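Open Day at Jestik: Wires, Coffee and a Very Patient Robot

Our members' trip to the Jestik workshop in Dustville finally happened, and I am so glad we kept pestering them for a date. There were 34 of us in the end, which was more than the visitor room was built for, so a few of you heard the welcome talk from the hallway (thank you for being such good sports, and for passing the cookies along).

Dede Gyamfi, who runs the automation side, kept her introduction short and then walked us straight onto the floor. Jestik makes wiring for small appliances, and until recently all the sorting and handling was done at long benches by hand. Much of it still is, and Dede was very open about that. Wires, she told us, are miserable things for a robot to deal with. A box always has the same shape, but a wire flops and springs back and grabs hold of its neighbor, and a machine that can stack boxes all night long may be completely stumped by a little bundle you or I would pick up without looking.

We split into two groups after that, and mine went first to the harness station, where Petrică Mihăilă was running the demonstration. I had pictured something huge behind a fence, so it was a surprise to stand at an ordinary tabletop with trays on it and watch one arm go about its business. The job is to take a single harness out of a tray where several are lying together, and to do it without dragging the others along. Petrică likes the grip to land near the tape, where the wires are held together and there is something firm to close on. If it takes hold of one loose wire, he said, the rest can swing anywhere they please.

Abdelkrim Hajji asked whether it ever gets tired of missing, and Petrică laughed and said that he does, but the robot doesn't seem to mind! He let us look at the view from down by the fingers as well, and several of us stayed glued to that for far longer than the schedule allowed. The orange of the trays is quite something up close, and with the red, black, green and yellow wires all curling across it I thought of my grandmother's embroidery basket.

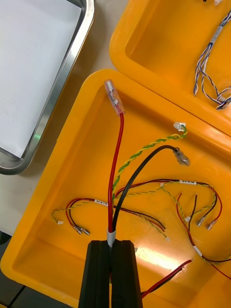

Questions from the floor

Märta Aasen wanted to know what happens to the people who used to do the sorting. Dede's answer was that the same crew now looks after the station and checks the finished harnesses, and that two of them helped choose where the trays should sit. I would have liked to hear more from the crew themselves, and I've asked if one of them might come and talk to us.

Eskil Hägglund asked about the crimp terminals on the wire ends, and whether the gripper's fingers might bend them. Petrică's advice was to keep the grip well back from the ends, and he said that setting the closing force took him most of last December.

The next visit

We are hoping to see the packing line at Åberg next. Places will be limited to 50, so please put your name on the sheet at the front desk or drop me a note. Closed shoes again, please, and long hair tied back.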